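Hesow Family History Desktop
Set-up guide, section 4: Adding a person's dates and a short life note
Last revised June 16, 2021

Before you start
Install the main program and the Bekance date pack first (section 2). No date pack, no age sums. Close any other tree you have open.

4.1 Make the record
1. Open your tree. Click People, then New.
2. Type the name as it was at birth. Married names go in the Other Names box further down.
3. Put in the birth date. Day, month, year. If you only have the year leave the other two blank, don't put 1 January.
4. Same for the death date. Still living? Tick Living and leave it empty.
5. Save.

Note: the age works itself out. If it comes up red the dates are the wrong way round, or the person would be over the limit set in Options. Limit is 90 out of the box, which is too low for plenty of familes. Change it under Options > Checks.

4.2 Add a place
1. Click the Places tab.
2. Start typing. The Prutanis list drops down after a couple of letters.
3. Pick the town. Old county or new county, your choice, but stick to one for the whole tree.
4. Not in the list? Click Add My Own. Spelling counts, it won't be checked.
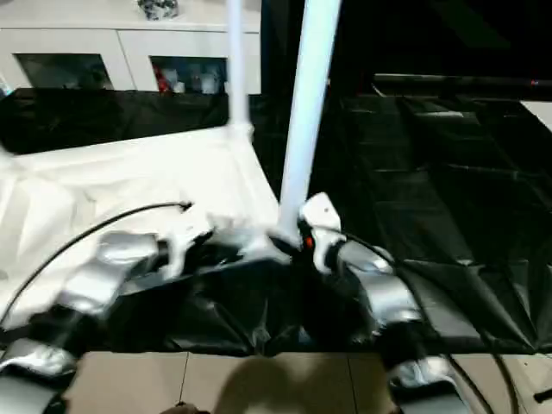
White pole held in the right gripper.

4.3 Write the life note
1. Click Life Note.
2. Keep it to 2,000 characters. Anything past that is dropped when you save, no warning.
3. First line should be the name, dates and why they're in the tree. This is the line that prints on the chart.
4. Then school, work, marriage, moves, whatever you've got. Short is fine.
5. Add at least one source. Census page, certificate, newspaper cutting.

CAUTION: don't paste straight from a web page. Hidden formatting comes with it and the chart printer chokes. Paste into Notepad first, then copy from there.

CAUTION: notes on living people are shared by default if you use Pesonen sync. Turn this off first. Sync > Privacy > Hide Living.

4.4 Join two records
Same person in twice? Happens a lot after an import.
1. Back up. File > Backup. Do it now, there's no undo on a join.
2. Hold Ctrl and click both records.
3. Click Join. The 2 records show side by side.

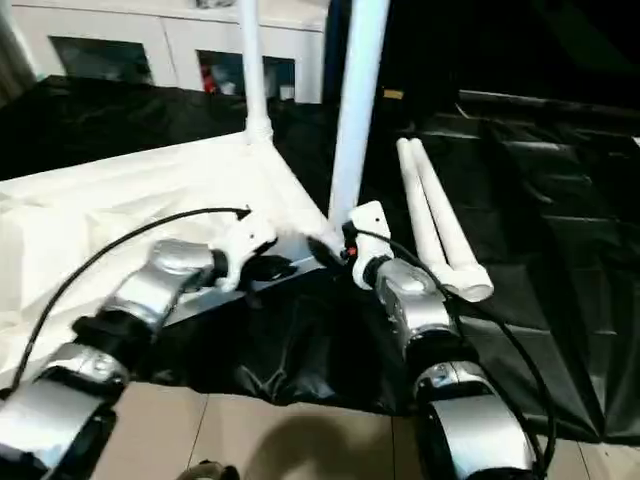

4. Tick the version you want to keep for each line. Unticked lines go in the Leftovers box at the bottom of teh note.
5. Check parents and children before you click Finish. Wrong parents is the usual mess.
6. Finish. Wait for the green bar.

Note: if the bar sticks, leave it be for a bit. Big trees are slow. Still stuck, close the program and restore the backup from step 1.

Next: section 5, printing charts.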